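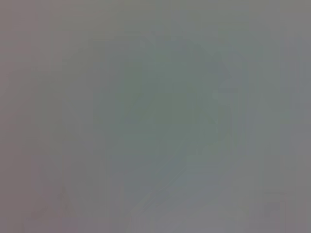
Fadus support replied at 4:10 pm that a hot water unit tripping its safety switch only on the off-peak circuit is nearly always an element on its way out, and asked for the model number, the age of the unit and whether the switch would reset straight away or only after a wait.

Ticket status: open
Product: Dident 250 L electric storage, twin element
Site: Pandisdale, rear laundry wall, outdoors
Reported fault: no hot water in the mornings, safety switch off at the board

Customer reply
Unit is 10 years old according to the plate. The switch resets straight away during the day and holds. It goes off again overnight, some time after the off-peak supply comes on. I don't know the exact time as I'm asleep. Everything else on the board is fine, and the oven and the pool pump have their own breakers which have never tripped.

We had the same trouble last winter for a couple of days and it went away by itself, so I didn't log it.

Support
Thanks for that. Please don't keep resetting it overnight. Turn the hot water breaker off and leave it off until the element has been tested. Can you tell us if there has been any water around the base, and whether the relief valve is running more than usual?

Customer reply
Breaker is off. The base is dry. The relief valve drips in the morning like it always has, into the tundish. I eased the lever in November and it closed again properly.

One thing I should have put in the first message - the thermostat was turned up when my in-laws were staying. It was on 62 before that and I have set it back to 62 now. I don't know if that matters.

Support
The higher setting won't have caused an earth fault, although it does mean longer run times and more scale on the element. Has the anode ever been changed?

Customer reply
Not by us. We bought the house four years ago and there's no sticker on the tank. The water here is hard. The kettle needs doing every few weeks.

Support
Understood. We have passed this to Buckley, who cover Pandisdale for us. They will do an insulation resistance test on both elements and check the anode while the tank is drained. A tank that age on hard water with the original anode may not be worth new parts, and they will tell you on the day before fitting anything.

Internal note, service desk
Site visit booked Saturday, morning slot. Customer asked for a quote for replacement as well as repair. Access down the left side of the house, gate not locked, dog will be inside.

Buckley job notes
Isolated and proved dead at the board and at the unit. Cover off. No sign of moisture at either thermostat.
Upper element: good reading to earth.
Lower element: reading to earth well below limit, element failed.
Drained tank. Slow, a lot of sediment at the outlet, had to flush several times.
Lower element out. Sheath split near the bend, heavy scale.
Anode down to the core wire for most of its length.
Inside of tank checked through the element port as far as could be seen. Some rust marks near the seam, no weeping.
Gave customer both prices. Repair with new lower element, gasket and anode, or replacement at 1,774 fitted, including valve and tempering valve. Customer chose repair.
Fitted element, gasket and anode. Refilled, bled air at the kitchen tap, retested, power on. Switch held.

Customer reply
It has been on for a week now and the switch has stayed up every night. Water is hot in the mornings. The first few days it was a bit cloudy and cleared when left to stand in a glass - I gather that's air.

Is there anything I should be doing about the sediment?

Support
Cloudiness that clears from the bottom up is air and is fine. For the sediment, have the tank flushed when the anode is next checked. On your water we would suggest every two years instead of the usual five. Please also ease the relief valve lever every six months.

The rust marks at the seam are noted against the serial number. If you see water at the base or brown water from the hot taps only, turn the breaker off, close the cold supply to the tank and reply to this ticket. It can be reopened.

Status changed: resolved
Parts returned: lower element, to Fadus
Follow-up: anode check, two years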